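Zotomico puts two-arm pouring to the test — chores still a way off

November — Can a machine pour you a drink yet? Sort of. Zotomico today shared early results from Gidey, its two-arm kitchen helper program. One arm holds the cup, the other handles the bottle.

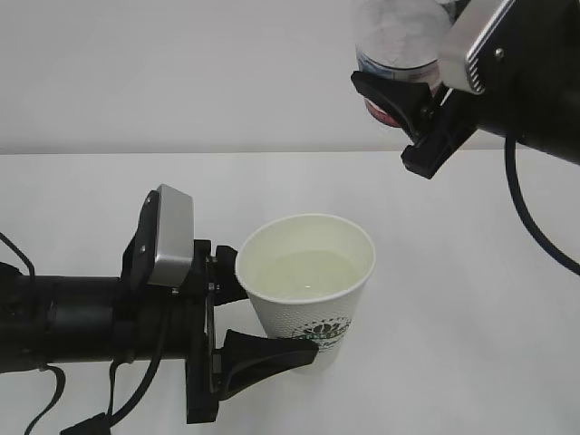
Gidey at the bench: paper cup in one gripper, bottle in the other.

"Pouring looks easy untill you try to program it," said Smaranda Nedelcu, program lead. "Paper cups squash. Bottles get lighter as they empty."
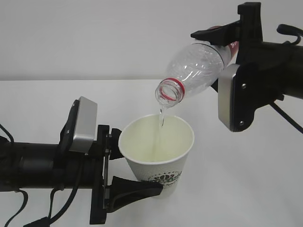
Target is 30 pours in a row, no spills. Best run so far, 20. Dishes and laundry not on the list yet, and no date for home use.

Cafe trials with partner Kada to follow — 3 sites, staff on hand at all times.

Media contact: Jahangir Mollah, Zotomico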